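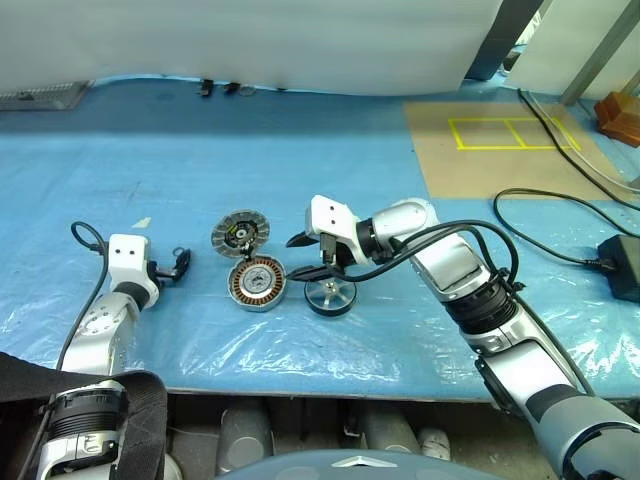

July 7, 2023. Adstead bench, Geum cell. Handling rules for motor parts, draft 3.

1. Parts go down on the plastic sheet, never straight on the mat. Lift to move, no dragging.
2. Grippers stay off the copper windings. Grip on outer rims only.
3. Approach speed capped at 30 mm/s inside the work area. The Stosar default is higher; check it after every restart.

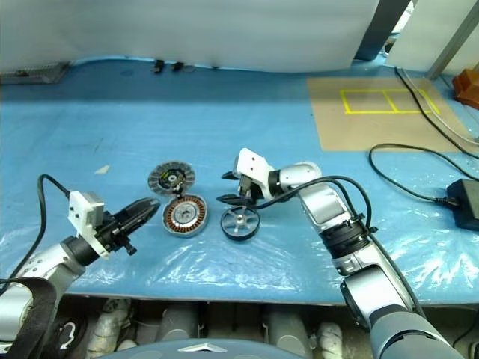
4. One part in the grippers at a time. The others stay on the table.
5. Cables clear of the taped rectangle before a run. Not met today, cables still cross the cardboard. Reroute.
6. For two-arm holds, the second gripper closes only after the first reports force. Log both values. 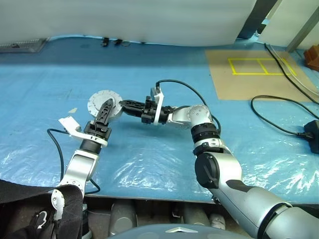

Two-arm hold on the disc, rule 6.

Log for Jutano stands at 1,833 entries, 37 without a force value. Those don't count toward the September review. Rule 2 needs a figure for rim clearance.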